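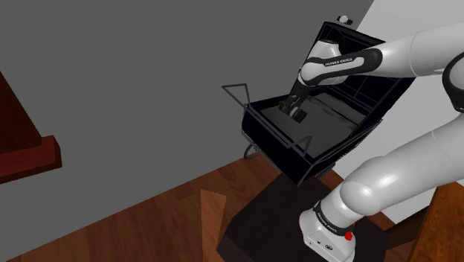 Mesa de ayuda / Préstamo de material infantil / Cochecitos y sillas de paseo

Incidencia: avisos de devolución duplicados y con fecha errónea
Estado: resuelta, pendiente de cierre por la unidad solicitante
Prioridad: media
Apertura: 3 de septiembre de 2025
Solicitante: Zulmira Fonseca, Servicio de Préstamo, sede de Lenport
Asignada a: Hala Gaber, soporte de segundo nivel
Aplicación afectada: Vernance, módulo de préstamos y notificaciones

Descripción facilitada por la solicitante

Varias familias con un cochecito en préstamo han recibido por correo electrónico dos avisos de devolución correspondientes al mismo expediente. El primero indica la fecha correcta. El segundo señala el día anterior y advierte de una posible suspensión del derecho a préstamo. En la ficha interna figura únicamente la fecha correcta, por lo que el personal de mostrador no dispone de información para responder a las reclamaciones. Se ruega la suspensión inmediata de los envíos.

Las sillas para automóvil y las cunas de viaje no parecen afectadas.

Registro de actuaciones

09:10 -- Hala Gaber. Recibida la incidencia. Se solicita a la sede el reenvío de un par de avisos completos, con cabeceras, y el número de expediente correspondiente.

09:35 -- Zulmira Fonseca. Se adjuntan ambos mensajes. La familia confirma que no ha modificado sus datos de contacto desde la formalización del préstamo en marzo.

09:50 -- Hala Gaber. Los dos mensajes proceden del mismo servidor, pero de tareas distintas. El segundo utiliza la plantilla antigua, que debía haber quedado retirada tras la migración. Se detiene la cola de notificaciones de la categoría de cochecitos. Las demás categorías siguen operativas.

10:30 -- Letay Jemal, administración de sistemas. Se localiza la tarea programada heredada en el servidor Clalard. Figuraba como inactiva en la consola; sin embargo, el planificador la reactivó al reiniciarse el servicio. Se deshabilita de forma manual y se retira su credencial de envío.

11:15 -- Hala Gaber. En cuanto a la fecha errónea: la tarea antigua interpreta la fecha límite en hora universal y la convierte después a hora local sin tener en cuenta el horario de verano. Los vencimientos fijados a las 00:00 pasan así al día anterior. El módulo actual no realiza dicha conversión.

12:05 -- Letay Jemal. Extraída la relación de envíos de la tarea antigua: 744 mensajes, todos ellos de la categoría de cochecitos. Se remite el listado a la sede por el canal interno. No se aprecian envíos a direcciones ajenas a los expedientes.

12:20 -- Zulmira Fonseca. Se consulta si alguna familia ha sido suspendida de manera automática.

12:40 -- Hala Gaber. No consta ninguna suspensión. El texto de la plantilla antigua la anunciaba, pero la tarea carece de permisos de escritura sobre los expedientes.

13:30 -- Joana Simões, coordinación de atención al público. Se aprueba el texto de rectificación. Deberá enviarse desde la dirección habitual del servicio, sin enlaces, e indicar la fecha límite que figura en la ficha.

14:15 -- Hala Gaber. Enviada la rectificación. El proceso ha durado aproximadamente 40 minutos, con 2 rechazos por buzón lleno. La sede contactará por teléfono con esas familias.

15:00 -- Letay Jemal. Reiniciado el servicio en el entorno de pruebas y, a continuación, en producción. La tarea heredada permanece deshabilitada en ambos casos. Se reabre la cola de notificaciones.

Actuaciones pendientes

Revisión de las tareas heredadas del servidor Seixas, que comparte configuración de planificador -- responsable: Niloufar Pakzad.

Eliminación definitiva de la plantilla antigua, una vez conservada la copia exigida por el archivo.

La unidad solicitante deberá confirmar el cierre respondiendo a esta misma incidencia. Las reclamaciones posteriores por avisos recibidos antes de la rectificación se tramitarán en mostrador y no requieren una nueva solicitud de soporte.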